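FOR IMMEDIATE RELEASE
1st November

RUKURA MARINERS KEEP THEIR MANAGER, TO THE SURPRISE OF THEIR MANAGER

Senad Hoxha handed one-year extension after a 671 season; Radka Ionescu joins as head of pitching; Dandala rivalry trophy still missing

RUKURA – The Rukura Mariners Baseball Club has today confirmed that Senad Hoxha will return as field manager next season, ending several weeks of speculation, much of it started by Hoxha himself on local radio.

Hoxha, who had cleared his desk on the final afternoon of the season "to save everyone the trouble", has signed a one-year extension with a club option for a second. He has been asked to bring the desk lamp back.

The Mariners opened the year by losing nine of their first ten and were being measured for the wooden spoon by the end of spring. They then did something that the club's own preview magazine had described as unlikely, and started winning. The side finished with a .671 winning percentage, the best in the league, and went out of the play-offs in the first round to Dandala, who had finished well below them and have been very gracious about it, if you don't count the banner.

"I was asked in the spring whether my seat was hot," said Hoxha. "I said it was a plastic bucket seat in a concrete dugout and that I'd welcome a bit of heat. That got written up as defiance. I'd like to thank the board for their patience, and the bullpen for the grey hair."

Hoxha took over at Rukura from Dandala, where he spent four seasons as bench coach and where his photograph has since been moved to the corridor by the boiler. He has been in charge of the Mariners for 174 games. He has been sent off in six of them, one during the anthem.

IONESCU TO RUN THE PITCHING

The club is also pleased to announce the appointment of Radka Ionescu as head of pitching. Ionescu arrives from Lazarević Park, where her staff issued fewer walks than any other in the league and where opposing hitters were known to complain of boredom.

She will have charge of all pitchers from the first team down to the under-16s, and has already asked to see film of every one of last season's late-inning collapses. The club has supplied it in two parts.

"There are good arms here," said Ionescu. "There are also some habits. I've watched the play-off game twice and I would prefer not to watch it again, but I expect the pitchers will be watching it with me in February."

Asked whether she had any concerns about working alongside Hoxha, Ionescu said that she had played against his teams for years and had always been able to hear him perfectly well from the other dugout.

TICKETS, AND A WORD ABOUT THE EAST STAND

Season tickets are on sale from this morning. The adult price is held at 90, the third year running without an increase, and the club would like this remembered the next time somebody writes in about the pies. Existing holders have until the end of February to renew their seats. After that the seats go on general sale and no amount of having sat there since your grandfather's day will get them back, although letters on the subject are always read.

The East Stand will reopen for the first home game with a new roof, bringing capacity at the Harbour Ground up to 2000. The old roof was retired at the end of the season after long service, part of it during the seventh inning against Lazarević Park. Supporters who were moved to the grass bank for the closing weeks have been offered a free scorecard and the club's thanks.

The family enclosure moves to the third-base side. The brass band does not move, despite a petition.

THE DANDALA QUESTION

Rukura and Dandala will meet on opening day for the first time in eleven years. The clubs normally play for the Ferryman's Oar, which Dandala won in the summer and which has not been seen since the coach journey home. Dandala maintain that the oar is in safe keeping. They have been invited to say whose.

Hoxha was careful not to add to the ill feeling when the fixture was put to him.

"I've nothing but respect for Dandala," he said. "If we can't win the league I'd want it to go to any of the other clubs, and then I suppose to them, if the others had all folded."

A spokesman for Dandala said that they had seen the comments and were having them printed on a tea towel.

PRE-SEASON

Pitchers and catchers report in the second week of February, with the rest of the squad joining them six days later. Two practice games will be played behind closed doors, at the manager's request and to the relief of the neighbours. An open training day for members follows, at which supporters may meet the players, collect autographs and put their views on the batting order to Hoxha in person. He has asked that these be brief.

The full fixture list will be published once the league has settled whether two clubs can share one bus.

Player contracts are still being discussed and the club will make no comment on individual names. It will say that reports linking the first baseman with a move abroad came from the first baseman.

Interviews with Senad Hoxha and Radka Ionescu can be arranged through the club press office at the Harbour Ground, Rukura. Mornings are better for Ionescu. For Hoxha, please try after a win. 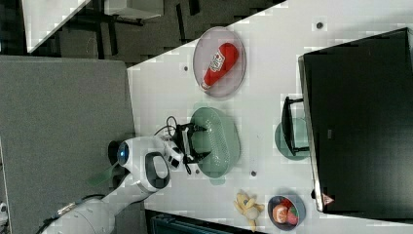

Requests for press passes for opening day should reach the same office by the end of February, and anyone who still has last season's lanyard is kindly asked to hand it in.

ENDS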